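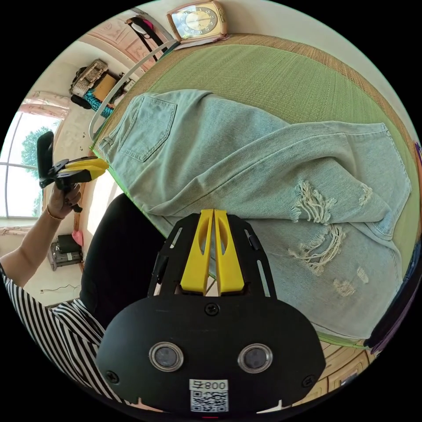 Solène Marty wrote to me in November that ripped jeans cannot be folded, only negotiated with, and that she keeps hers in a heap at the bottom of the wardrobe on principle. She had a second complaint, which was that every folding guide she'd found used a pair of stiff, dark, perfectly whole trousers that had obviously never met a washing line.

Fair enough. These are light blue, torn about the legs and frayed, and they've been the subject of more arguments in my house than the thermostat.

How to fold ripped jeans without making the rips worse

You need a flat surface bigger than the jeans. A tatami mat is ideal, a bed is tolerable, and your knee is where most of the trouble starts. Empty the pockets. I once folded a pair around a Brekance tape measure and spent a weekend looking for it.

1. Lay the jeans out flat, back side up. Smooth from the waistband down to the hems with your palm. Go gently over the ripped parts and stroke along the leg, in the direction you want the loose threads to lie. Don't pull any threads off. I know. Leave them.

2. Fold one leg over the other so that the outer seams meet. If the crotch sticks out in a little triangle, tuck it in. It will come out again by step 4 and you may tuck it in again then.

3. Take hold of sound denim. People grab whichever bit is nearest, put a finger through a hole and make it a bigger hole. Pinch a good fold of cloth on either side of the worn patch, or use the hem, which is the toughest part of the leg.

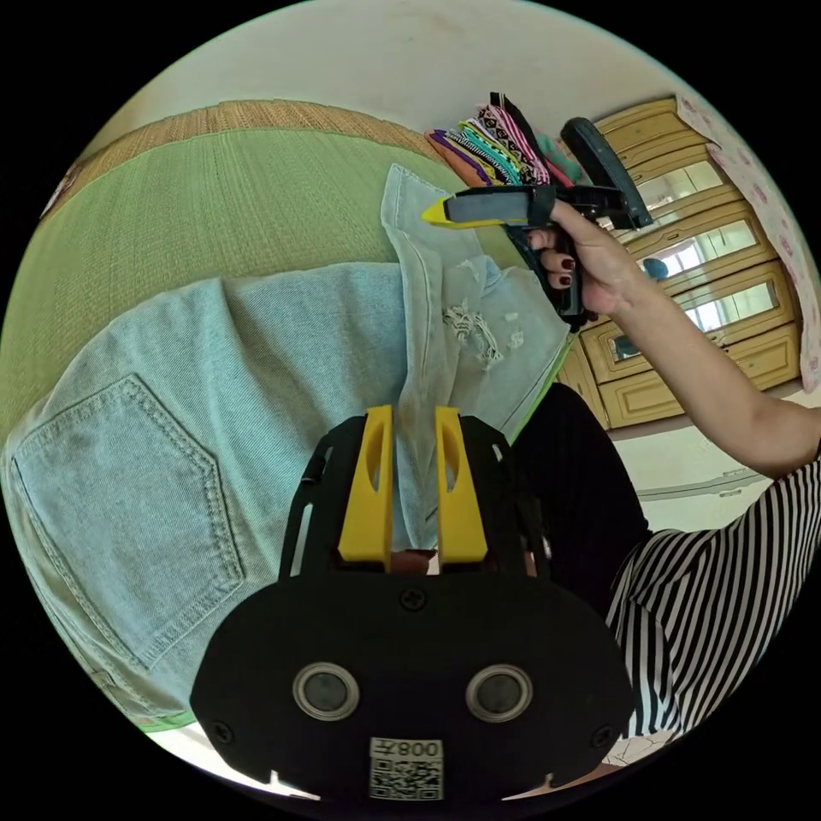
Lift before you fold, too. Dragging a hem across the mat catches the frayed ends and you'll be combing them straight with your fingernails afterwards. Up, over, down.

4. Bring the hems up to just below the waistband. Leave a small gap, or you'll get a fat lump at the top and the whole thing will topple off the shelf at night.

5. Fold in half again, or in thirds if your drawers are shallow. Try to keep the crease off the biggest rip. With some jeans there's nowhere else for the crease to go, in which case roll them and say no more about it.

The Derese shelf dividers I bought for 10 euros hold roughly 6 pairs upright. The packet was more optimistic.

We use cookies to remember your preferences. Accept / Manage settings

Comments (2)

Clotilde Lacroix
Tried it on my son's pair. Put my thumb through the knee at step 3, while reading step 3.

Solène Marty
Mine are folded. The heap is now jumpers.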